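Progress report, Kirklow cell, 2022-08-27
Prepared by Miroslava Chornovol

In August we replaced the finger pads of the gripper and repeated the calibration of its opening width. The work took 3 days.
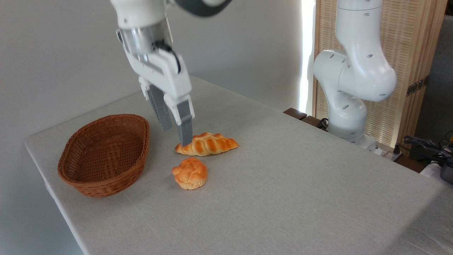

Fig. 1. Gripper above the braided roll, with the knotted bun and the basket on the table.

After the repair we made 57 test grasps, and 9 have failed. The cable at the wrist will be checked again after 20 hours of operation.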